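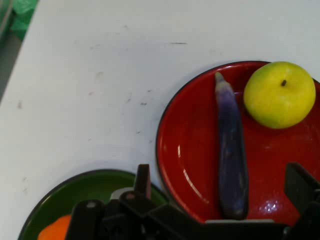
Second Evening in Heltstead

The arm stopped above the red plate, and I did not breathe. In the shared workshop the others had gone home at 6. I had tightened the left finger again in the afternoon, and I was not sure of my work.

"Eggplant," I told it, like a person who orders in a restaurant.

The motor from Clenon made its small complaint. The apple I would try tomorrow. I put my hand near the switch and waited for the fingers to close.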